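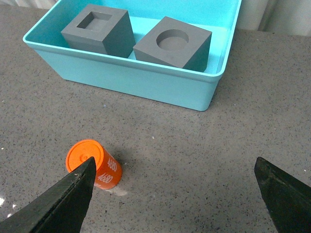 *Fig. 1. Gripper, orange cylinder marked 4680, bin with two gray blocks.*

**Automation at work, handout 6 – what changes for the people at the station**

Y. Kashyap. Reading for this week: Singhal chapter, first half only. Skip the appendix.

Start from the task, not the job title. "Packer" is a title. Picking up a part, turning it, setting it down where it goes – those are tasks. Robots get bought for tasks. People get hired for jobs. Most of the trouble in this unit comes from mixing up the two.

Sadthorpe case (September visit, notes only, no recording allowed):

- one line, 18 people over two shifts before the change
- around 2000 parts a shift, hand sorted
- management plan: arm does the pick and place, people do "exceptions"
- no one wrote down what an exception was

That last point matters most for the essay. An exception can be a part on its side, a part too close to a wall, a part that looks fine to the camera and feels wrong in the hand. Sorters knew all of these and had no names for them.
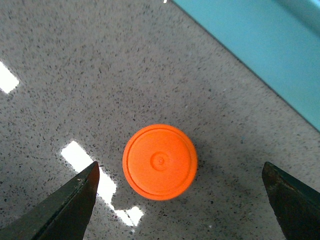 Who does the leftover work? At Sadthorpe it was the same sorters, now called cell attendants. Same pay grade for the first 6 months. Things they told us:

- less lifting, sore wrists better
- more standing and watching, harder to stay alert than they expected
- breaks got awkward, the arm doesn't stop so somebody has to cover
- blamed for stops they didnt cause

Compare Pleltia. Smaller shop, let the operators choose where bins and fixtures went before anything was bolted down. Took longer to get going. Operators there could say why a bin was placed where it was, and they moved it themselves when the parts changed. At Sadthorpe you filed a ticket.
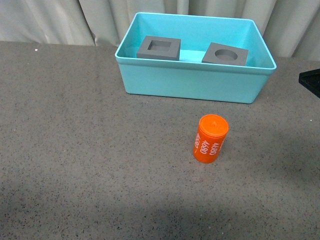

Terms to know:

**Task shift** – the work moves to someone else or to another part of the day. Cleaning up, refilling, resetting. Often uncounted.

**Deskilling** – the skill goes out of the job. Careful with this one, some attendants learned a lot (teaching new positions, reading fault logs). Ask who got the training.

**Handover point** – where the person stops and the machine starts. Draw it for any workplace you write about. If you cant find it, ask the person on nights.

Skendelari survey – we'll do the tables in class, bring a copy. Look at the question on pace before you come. Attendants and supervisors answer it very differently and I want to hear guesses as to why.

For next time: 2 pages, double spaced. Pick a job you have held or watched closely. List the tasks, mark which ones an arm could take, then say what the day looks like for whoever is left. Talk to at least one person who does it. No company brochures as sources pls.

Office hours moved to 3:30, same room.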